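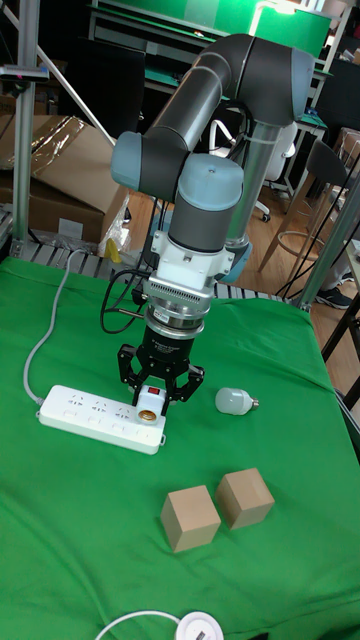 **Paweena Wiriya** | Opinion | Dillotside Review, February

The electrical specification for a rented flat is usually judged on one question: is the installation safe on the day of inspection? I think a second question belongs on the form. Are there enough sockets, in the right places, for the way people live in the rooms?

The Nirncombe estate is a fair test. It has 600 flats, and 456 of them still have the socket layout they were built with. In most, that means two double sockets in the living room, both on the same wall, and one single socket in each bedroom. The wiring has been tested, the consumer units have been replaced, and every flat holds a current certificate. None of that paperwork records where the outlets are.

Tenants fill the gap with extension leads. A lead is a sound product when it is used within its rating and laid where it can be seen. It is less sound under a rug, behind a sofa or plugged into another lead, and a room with outlets on one wall pushes people towards all three. The landlord's standard advice is a leaflet. A leaflet does not move a socket to the other side of a room. 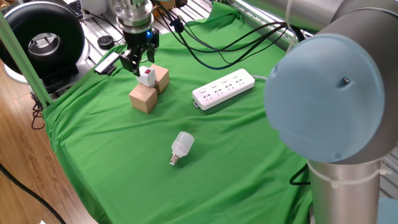
Switching is the neglected half of the matter. Fixed wall sockets in this country generally have a switch for each outlet, at a height fixed by the builder. Once the load moves to a lead on the floor, control depends on whatever the tenant happened to buy. A small white plug or adaptor with a red rocker switch on top, like the one held over the wooden blocks, at least puts the control where a hand can find it. Plenty of cheap leads have no switch at all, so the tenant either reaches behind the furniture or leaves everything on. Zwane, the contractor for the Nirncombe rewire, priced extra outlets only as an option, and the option was declined.

The case for declining it was cost per flat. That sum was done as if the electrician had to make a separate visit. Most of the expense of adding a socket lies in access, lifting boards and making good the plaster, and during a rewire these are already being paid for. Five doubles in a living room should be the ordinary figure. 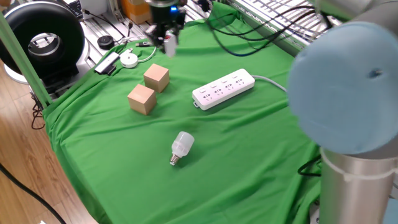
Dimus wrote after my last column to say that more outlets simply invite more appliances, and that older circuits were never designed for the load. The second point is fair for circuits which have not been renewed. The first I doubt. People buy a kettle or a heater for reasons of their own, and then look for somewhere to plug it in. If the wall cannot oblige, the lead will.

The remaining flats come up for rewiring in blocks, and the schedule for the next one closes on Friday. The outlet count is on page 2 of the specification, in a box marked "as existing". I would like to see a number written in it.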